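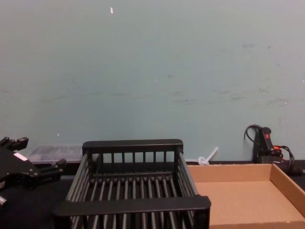

Lecture 2. Can machines do household chores yet?
Course notes, Ildale. Lecturer: Bindu Gowda

Today we look at one small chore, putting dishes in a drying rack. For a person it takes little thinking. For a robot arm it is several problems together, and we will take them in the order the arm meets them.

Finding the slot. The floor of a rack is made of thin parallel rods. A black rack on a dark table gives the depth sensor very little to work with, and clear plastic is worse. Please read section 3 of the Kuusk report before the lab.

Holding the plate. A plate must be held by the edge, but the fingers also need space between it and the next plate. The first plate is easy and the last one is hard. Students often test only with the empty rack and then report a success rate which is too good.

Letting go. In the Vollden trials, which Reynaldo Soriano ran in May, the arm made 2,000 placements and 1,656 were accepted. Most of the failures came at the release, when the plate leaned the wrong way after the fingers opened.

So, is the answer yes or no? My opinion is: yes for one rack and one kind of plate, no for a kitchen. Jui-lin Tsao does not agree with me and will explain her view in the next lecture.

Homework, due 23rd October: choose a chore from your own home and write 600 words on the step where you expect the arm to fail. Send it to Aishwarya Rajan.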